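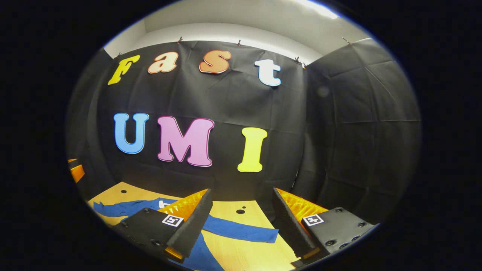

Foam letters on a black backdrop, with a wooden tabletop in front.

Call for Participants: Extended-Session Card Play Study

Restik is recruiting adult poker players for a study of decision speed and error rate during long sessions of no-limit hold'em. Sessions are played at the Hurken card room, second floor, on tables set apart from the regular cash games. The study lead is Dwight Morin. Scheduling and player accounts are handled by Eliseo Quezada.

Posted March 6, 2019. Applications stay open until all seats are filled.

What the study measures

Each participant plays two sessions, one short and one long. The short session lasts three hours. The long session lasts 13 hours, with a break of 17 minutes after every second hour and one meal break of 60 minutes. We record time to act, bet size relative to the pot, and procedural errors such as acting out of turn, misreading the board or announcing the wrong amount. Hole cards are logged by the table system and are not shown to staff or other players until the session is closed.

The study does not test medication, supplements or sleep loss. Participants are asked to sleep normally the night before each session and to keep their usual coffee or tea intake. Alcohol is not allowed on session days.

Format and stakes

Play is six-handed with fixed blinds. Every player starts each session with 3,000 in study chips. The chips have no cash value and cannot be bought, sold or carried over. A player who loses the full stack receives a new one at the start of the next hand, and the rebuy is noted in the record. There is no rake.

Dealers are supplied by the card room. House rules apply with two changes: straddles are not permitted, and the clock may be called only by the dealer. Phones stay in the lockers during play — they may be used during any break.

Payment

Participants are paid a flat fee for each completed session and a second, smaller fee based on final chip count, averaged over both sessions. The fee schedule is sent with the consent form. A player who withdraws partway through a session is paid for the full hours completed. Travel costs are not covered.

Who can apply

Applicants must be 21 or older and hold valid photo ID. They must have played live hold'em regularly for at least one year. Online play alone does not meet this requirement, but mixed experience does. Applicants need to be able to sit for two hours at a time and to read cards across a full-size table, with glasses or contacts if needed.

Current employees of the card room may not apply. Anyone who took part in the Merano pilot last November is also excluded, as the hand sequences overlap. Members of the same household may both apply but will be seated at different tables.

How to apply

Send a short note to Eliseo Quezada through the contact form on the Restik site, under the heading "Yen study." Include your age, years of live play, usual game and stakes, and any dates you cannot attend. Do not send hand histories or tournament results.

Applicants who meet the requirements will get a phone call, followed by the consent form. Seats are assigned in the order that signed forms come back. Those without a seat are placed on a standby list and may be called on short notice — please tell us if you do not want to be on it.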